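Ticket: Gripper trial on the kitchen table - wide fingers against narrow fingers
Opened by: Morven Pollock
Assigned to: Katsuhiko Ogura
Status: open, waiting on second cable clip
Date: 25 February 2025

What we wanted to find out

Whether the Lorkine fingers can replace the Nimer set we have been using since January, without us having to redo the camera calibration. Same arm, same controller, same objects. I have been looking forward to this one for weeks, so forgive the length!

What went wrong first

With the Lorkine fingers fitted, the controller threw a torque warning on the wrist joint at the end of the long reach. It came up on 9 reaches, always past the middle of the table and always with the wrist turned towards the oven side. Short reaches gave no warning at all. Pick speed made no difference.

Things tried before calling Katsuhiko

Payload setting raised by 200 grams to match the new fingers. Warning still there.
Finger screws taken out and put back to the torque on the Lorkine sheet. No change.
Controller restarted, log cleared. No change, but the log is much easier to read now.
Nimer fingers back on, same routine. Warning came up again, which I was delighted by - it clears the new fingers completely.

Views from the overhead and side cameras

Katsuhiko asked for both angles with the cable in view, so he could compare the loop by the wrist.

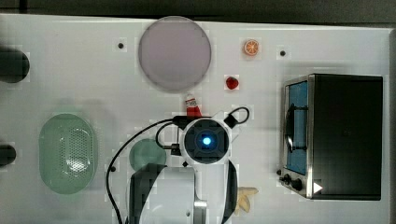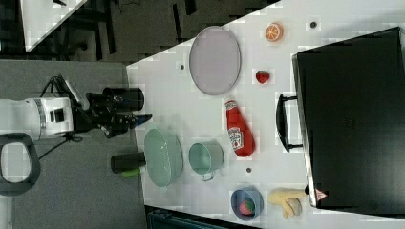
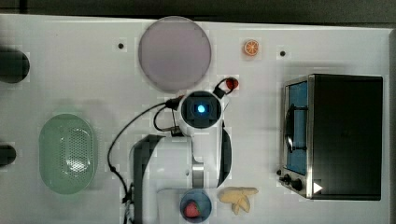
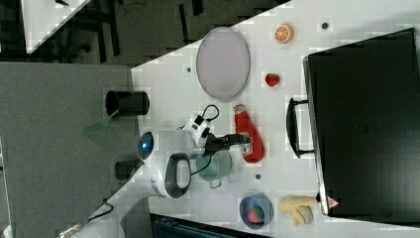
What Katsuhiko found

He went straight for the cable. His reading is that the loop by the wrist is too short for the full turn, so it pulls on the joint just before the end of the reach and the controller takes that for load. The overhead views are the useful ones for this. You can follow the black cable from the wrist head down the left of the arm, and there isn't a lot holding it in place.

Fix so far

1. Let out more cable at the base and re-seated the connector by the wrist.
2. Put one Wiltico clip on the forearm so the loop can't creep back.
3. Ran the long reach again with the Nimer fingers, then with the Lorkine ones. One warning in about 2000 moves, and that one was at the very end of the turn.

I can't tell you how pleased I am with step 3. We had more or less written off that side of the table.

Reply from Hiyori Hirano

Lovely result. Could you log the wrist torque with the clip moved 3 cm nearer the gripper? I have a feeling the last warning comes from there. Please leave the payload at the new value while you do it, or we won't be able to compare the runs.

Reply from Morven Pollock

Will do. Camera calibration still checks out after both finger swaps, by the way - I ran it each time and the offsets stayed inside our limit. Zübeyde has the second clip on order. Leaving this open until it's fitted and the colander picks have been repeated with both sets.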